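Notebook, November, Munshi apartment, second week of bathroom collection

Started 8:40, wrapped a little after 4. Best day so far, by a lot.

Totals first so I can find them later. 98 episodes recorded, 14 thrown out on the spot, the rest uploaded to the Dusenine bucket before I left. That puts the bathroom set at 204 kept episodes if I include everything from last week that survived review. I had been hoping to get there by the end of the month, so I'm pretty happy!

Tasks today were all cloth tasks at the sink. Pick the cloth up off the countertop, wipe the basin from back to front, wipe around the base of the faucet, put the cloth back down. I also did a short block where the episode ends with the cloth dropped in the sink, to get some variety in the endings. Haltuline wants the language labels written per segment this time and not per episode, so I typed them between takes while I still remembered what I had done. Slower, but so much better than doing it all at night from the video.

Things that helped:

Changing how the cloth starts. Last week I folded it flat nearly every time and the policy learned to go for a corner that isn't there when the thing is bunched up. Today I let it land however it landed, then shoved it to a new spot. Left of the basin, right of the basin, close to the front lip, up by the backsplash. Near the front lip is the hardest by far, but those are the takes I'm most excited about.

Starting the arm from different places too. I used to reset to the same home pose and I could see it in the trajectories, a big fat bundle of identical first seconds. Now I nudge the start by hand before every take.

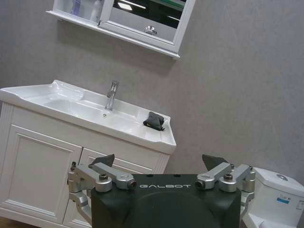 Ashraful Ranasinghe wrote in the margin that the start poses should vary in tilt as well as position, and that he would rather have 26 clean takes with odd wrist angles than another hundred level ones. He also asked whether I was keeping the failed grasps, as the Gandilell run got better at retrying once it had seen a few misses followed by a second attempt.

Good point on the misses. I was tossing anything with a fumbled first grasp, and going back through the 14 rejects I think five of them are fine if we label them as a miss plus a recovery. The others are really bad (two with the teleop link dropping, the rest me bumping into things or forgetting which task I was on). I'll pull the five back in tomorrow and tag them.

On tilt, I did a block after lunch with the wrist rolled well off level at the start. Feels strange to drive that way for the first few takes, then your hands adapt. I want the next session to be mostly this.

Trouble spots. Chrome and mirror. The reflections shift with every move of the wrist, and the depth estimate around the faucet gets speckled in a good many takes. I'm leaving it alone for now. Real bathrooms have shiny stuff in them and the model had better see it. Glossy white on white isn't great either, the edge of the basin nearly disappears under the overhead light. Tried one block with the light off and just the hallway door open — noisy, but usable, so I kept it and labeled it "dim."

Dark cloth on a white top is almost too easy to find. Need a white one, and something patterned. Adding to the shopping list with a sponge and a second pair of gloves.

Small fix: the gripper close command was lagging the hand controller by a hair. Restarted the bridge process around noon and it went away. If it comes back, write down the uptime before restarting, I forgot.

Next time:
white cloth, patterned cloth
cabinet doors, open and close, both sides
tilted starts for at least half the takes
misses kept and tagged
ask Haltuline if they want the dim block in the main split or held out

First training run on the new set goes in tonight. I can't wait to see what it does with the bunched-up cloth.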